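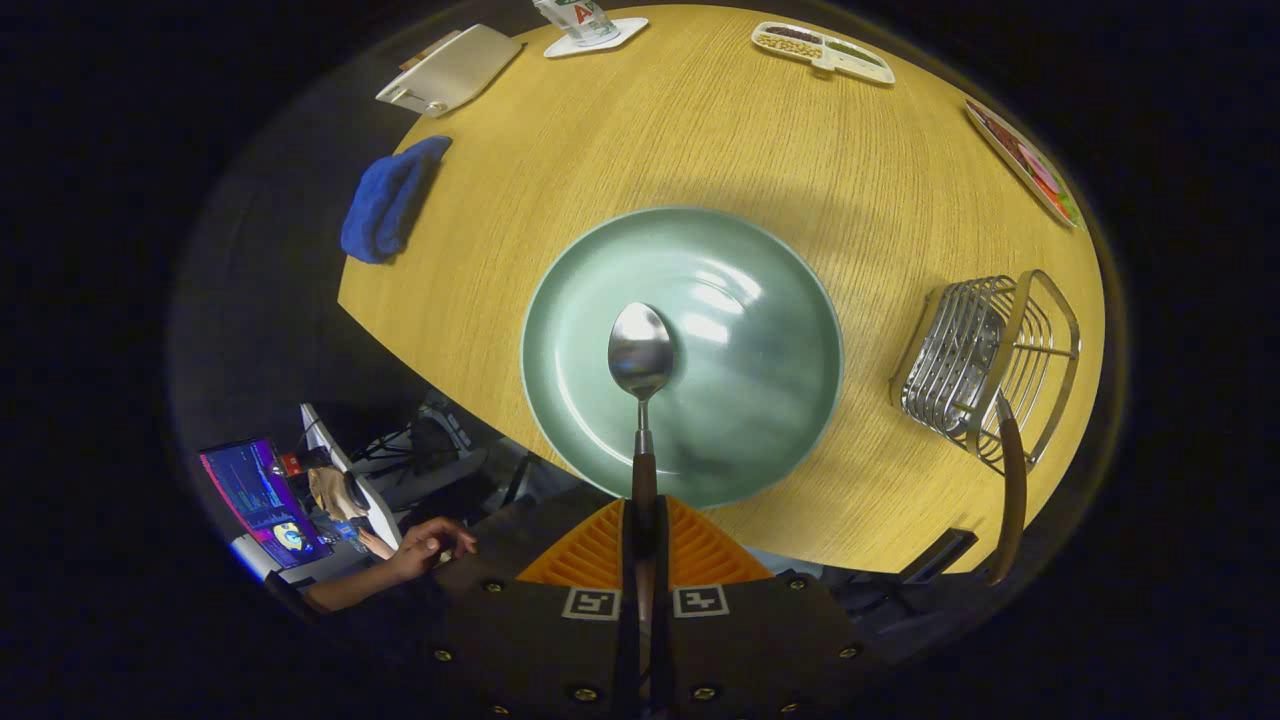 *A sage-green plate and metal spoon on the round oak table, with a glass, a divided tray and a chrome wire rack near the edge.*

**Grekbridge, June 2020**

# Drodier takes seven pieces out of its table range and puts the price on the rest

Drodier, the Grekbridge tableware shop, is cutting its dining range from 77 items to 70. The shop says most customers won't notice, and that this was the reason for doing it.

The change follows a 40-day trial in which the shop's own staff ate lunch off the stock every working day. The trial was meant to test a claim that turns up in nearly every tableware catalog, Drodier's included: that a well-set table makes people slow down and enjoy their food more. Drodier found no sign of it. Lunch took about as long as it did before, and the claim has been dropped from the shop's printed material.

What the trial did show was which pieces people kept reaching for. The sage-green plate came out well. It is large, and the raised rim keeps sauce where it belongs. The glossy glaze shows every fingerprint under a bright lamp, and buyers who mind that should look at something else. Drodier doesn't call the color calming. It is green.

Divided serving trays split opinion. They are handy for beans, nuts and anything else served in small amounts, but the corners take patience to wash. The trays stay in the range with a note on the shelf tag saying so.

The wire rack nearly went. Early notes from the trial describe it as "a basket for people who own too many baskets." It stays for now, mostly on the strength of bread, and will be looked at again once the summer stock is in.

Leaving the range are three sizes of gravy boat, two butter dishes, a spoon rest and an egg stand. The remaining stock of each will be sold at the counter until it runs out. Drodier is not calling this a sale and has not raised the old prices first to make the new ones look better.

The shop has also gone back to its supplier, Slanina, over the phrase "heirloom quality," which appeared on the care cards for its plates. Slanina could not say how the phrase was checked. New cards give washing instructions and nothing more.

The shorter range is on the floor now, laid out on round oak tables like the one shown. The tables are made by Wudora and can be ordered through the shop. Delivery times vary, and Drodier would sooner give a date after the order is confirmed than promise one before.

**Press inquiries:** Drodier, front counter, Grekbridge. Loan pieces are available to reviewers and must be returned washed.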